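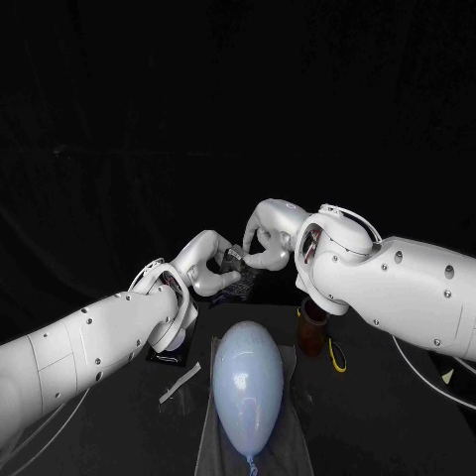
Section 4. Surface Preparation and Film Application

This section covers the Bustance practice balloon, supplied with the Grumelex film kit, part 2371. Read all steps before you open the film packet.

4.1 Setting up the work area

1. Clear a flat table. Remove rings, pins, and anything else with a point.
2. Lay a towel or folded cloth flat in the middle of the table. A bare tabletop lets the balloon roll.
3. Inflate the balloon until it is firm and still gives under light finger pressure. Tie the neck.
4. Set the balloon on its side on the cloth with the neck facing you.

CAUTION: Do not overinflate. A tight balloon can burst when film is pulled across it.

4.2 Applying the film

5. Open the packet along the short edge and take out one sheet. Close the packet again.
6. Hold the sheet by two opposite edges and lower it over the upper part of the balloon. Keep light, even tension.

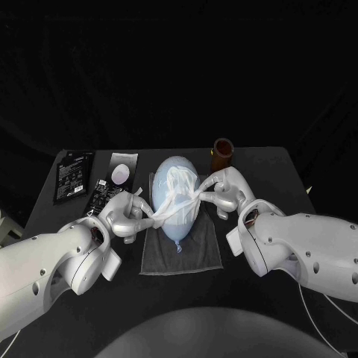 7. Smooth the sheet from the center toward the edges with one fingertip. Do not use a fingernail.
8. If the sheet folds onto itself, lift it by one corner and let it hang before you lower it again. A sheet that has creased sharply will not lie flat, 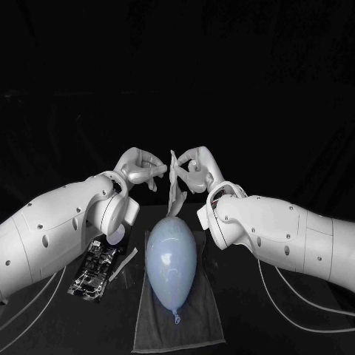 and should be replaced with a new one. Store unused sheets flat, away from heaters and direct sun.

NOTE: Coelho film is thinner than Grumelex film and needs less tension. Do not combine the two on one balloon.

4.3 Wiping the surface

9. Remove the film and fold a dry tissue into a loose pad.

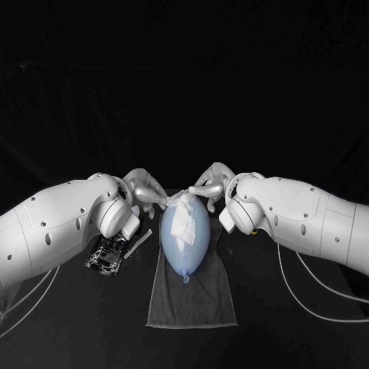
Wiping pressure should stay light throughout. Grit trapped under a tissue can scratch the balloon, so turn to a clean face often. A crumpled white tissue held at the top of a pale blue balloon, as here, needs only fingertip contact. Do not use alcohol or Fedum cleaner.

10. Check for dull spots. If any remain, repeat step 9 with a new tissue.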